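We use cookies to remember your settings and count visits to this site. Accept all | Manage cookies

Van and Fleet Update 8/29/20

Electric van orders pick up after a quiet June

Orders for small electric vans through the Flolevo leasing scheme came back over the summer, with 763 placed in the latest quarter against 721 in the one before. Most went to firms replacing diesel vans at the end of a lease, and very few to firms adding to their fleets.

The Kukell City remains the most ordered model. It is a short-wheelbase panel van with one side door, and it is bought mainly by florists, parcel firms and small building trades. The Elex E2 comes second. It costs more each month but carries a heavier load, and the long version can now be had with a bulkhead and a ply-lined floor fitted at the factory.

Delivery times are still the main complaint. A Kukell ordered today should arrive in 16 weeks. Elex is quoting 27 weeks for the long version and will not give a firm date for vans with the tow bar. Customers whose leases run out before then can extend month by month at the existing rate - ask for this in writing, and ask early.
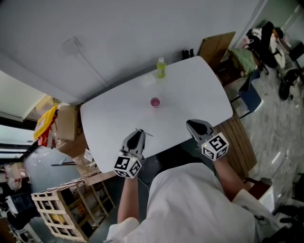
White table, two handheld grippers with marker cubes.

The Nolte depot has finished fitting its new charge points. They are open to all scheme members overnight, and during the day when the workshop is not using them. Members need the same card they use for servicing. The old points by the back gate have been switched off and will be taken out, so please do not park across them in the meantime.

Servicing costs on the electric vans have been lower than on the diesels so far, although tyres are wearing faster. Drivers moving over from diesel tend to pull away harder than they need to, and front tyres on the Kukell have suffered most. The depot now checks tread at every visit and will swap front to rear where the wear allows it.

We have also been asked about winter range. Both makers quote figures for mild weather with a light load, and a full van with the heater on will not match them. Firms with long rural rounds should borrow a demonstrator for a few days before they sign. Nolte has one of each model and takes bookings by phone.

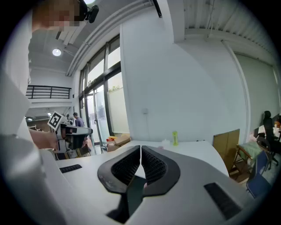 Can I move my remaining diesel lease over to an electric van early?
You can once you are in the final year of the lease, and the early exit fee is then added to the new monthly payments.

Contact the newsletter desk | © Flolevo Van and Fleet Update | Back to top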